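How does a robot learn to pick things up?

Picking up a sock is easy for you, isn't it? You just reach down, pinch and lift. For a robot it's quite a puzzle, and that's what the kids in the Wihongi Robot Club have been working on since September.

The club has 52 members, and they work in teams of four or five. Every team has a gripper, a kind of robot hand with fingers that open and close. Hard things like blocks stay the same shape when you squeeze them. Cloth is much trickier – it flops, it folds and it bunches up, so it never looks quite the same colour and shape twice!
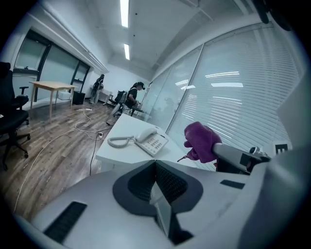 So the teams practise, over and over, and write down every try in a notebook (even the ones that go a bit wrong). One team called their program Bruvumar, after a dragon they made up at lunch.

You can have a go at home, too. Put a clothes peg in each hand and try folding a hanky using only the pegs. It's slow work at first, so give yourself plenty of time.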